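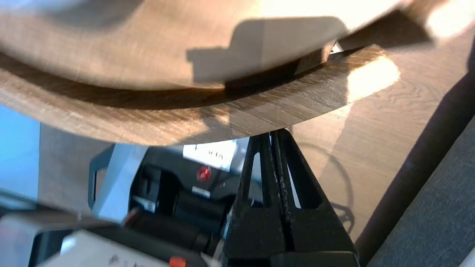
Gripper fingers drifting on curved oak parts, what am I missing

benchdog50
Posting from the shop so excuse typing. Small arm on a table, two finger gripper, black fingers with the cutouts. Job is curved oak pieces for Gostier. Taught the pick point, fine all morning, by 2 in the afternoon it's touching the rim off to one side. Not by much. Enough to spoil the grip though. Remastered the arm, no change. Re-taught, fine, then the same again next day. Fingers have done 3,000 cycles since I fitted them. Ideas?

Marrowfat
Finger screws. Always finger screws. Take them out, clean the threads, dab of the blue stuff, back in. Mark them with a paint pen so you can see if they've turned.

benchdog50
Checked those first, paint marks all lined up. Bracket behind the fingers is solid as well as far as I can tell by hand. Closest I've got of the approach:
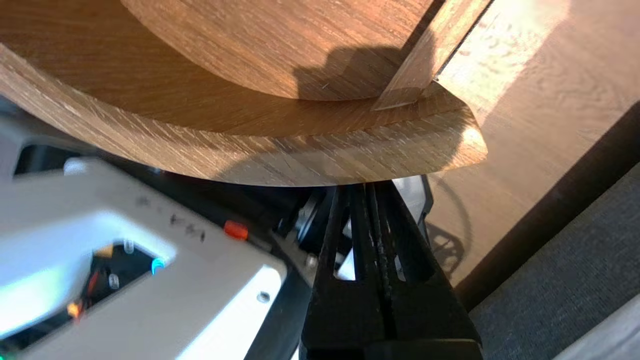

Fingertips at the lower edge of the board, bracket and screw behind.

tillyw
How do you know it's the arm and not the wood? Sun is right across that table. Oak moves. So does whatever you're holding it with.

Marrowfat
Not that much in a morning it doesn't. We ran oak for Skilon for years, never re-taught for weather. It's mechanical.

tillyw
Years in a shed with no windows, you said so yourself in the other thread. Clamp a bit of steel bar where the part goes, teach to that, come back at 2. If it still touches in the same place it's your part or your fixture, leave the arm alone.

Dragica Nikolaidis
I look after a similar cell at Olirum. Agree with the steel bar test, but warm the arm up first. We run 50 empty cycles before anyone teaches anything. If you teach from cold every morning you're chasing it all day. Also look at the tips themselves. Soft fingers take a set when they press the same curve over and over, and hand checking the bracket won't show it. Swap left and right and see if the error swaps sides.

benchdog50
Do teach from cold, yes. First thing, kettle on, teach, go. Didn't know that mattered on one this small

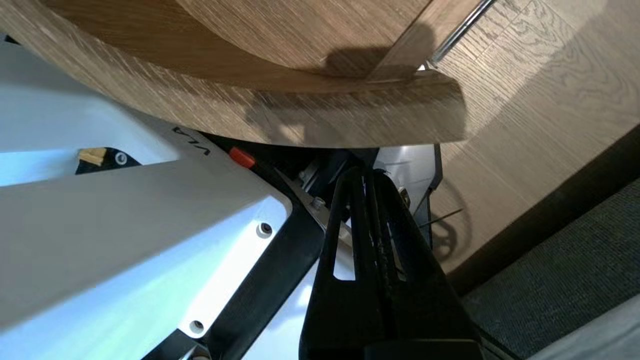
Anyway had the cable off and back on too while I was in there, nothing loose, connector clean. Will do the warm up tomorow then the bar. Haven't got a spare pair of fingers, Zacharias are quoting into September.

Marrowfat
Swap them over then, costs nothing. Still say screws. Paint marks only tell you the head hasn't turned, thread can be stripped underneath. Put a driver on them.

tillyw
Do one thing at a time though or you won't know which it was.

benchdog50
Right. Warm up plus bar tomorrow, nothing else touched. Then swap fingers. Then Marrowfat's screws.

benchdog50
Update. Warmed up, taught to the bar, came back at 2. Still off but a lot less than before. So some of it was the cold start. Fingers swapped just now, will run it on the bar again in the morning.

Dragica Nikolaidis
Note which side it goes to this time. And write the shop temperature down next to it.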